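Ollby Red Cube Set — README

Hello, and thank you for picking up this little collection. It covers one very plain activity, a red cube on a white tabletop, and I have tried to write down everything I wish I'd had in front of me when I first opened somebody else's folder of tabletop recordings. Stefaniia Dovhaniuk set up the table and Roy Hulme did most of the sorting afterward.
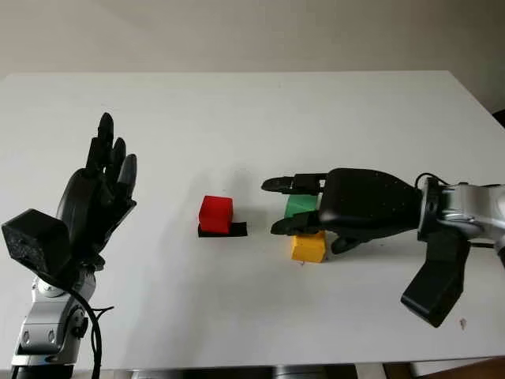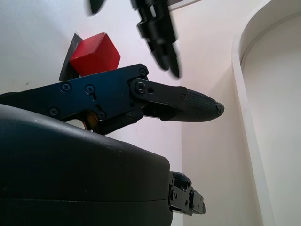
What's in the folder

There are 777 short recordings, each in its own numbered subfolder, with a notes file beside it. Of these, 580 are meant for everyday use and the rest are held back for checking. Please keep the two groups apart if you can — we mixed them up once in March and it took Roy a long evening with a pot of tea to get them straight again.

About the table

We like a white top with a plain wall behind it, as a saturated color like our red stands out so well there. The surface is matte, so you get soft gray shadows and very little glare. If you are setting up something similar at home or in a classroom, I'd wipe the top down before you begin and again at lunch. Crumbs and pencil dust show up on white far more than you would expect!

About the cube

The edges are slightly rounded, which makes it kinder to the tabletop if it gets dropped. Marjorie Whiteley asked whether we could have written up the green and yellow cubes as well, and we may yet do that, but for this first release we wanted the notes to follow the red one only so that they would stay short and easy to compare.

Reading the notes

Every notes file has 3 lines: the time of day, the starting spot of the cube, and a remark. The remarks are uneven, I'm afraid. Mine ramble, and Ingeborg Hamann's are often a single word. "Left" and "right" always mean as seen from the near edge of the table.

Known problems

Over 300 of the notes files have no remark at all. In a few of the late afternoon recordings the light changes partway through, and we have left those in.

Using and sharing

Use it for teaching or for your own tinkering, and pass it along with this README attached. Corrections are very welcome and go to Mwajuma Mwakalinga, who keeps the master copy and will add your name to the list of changes.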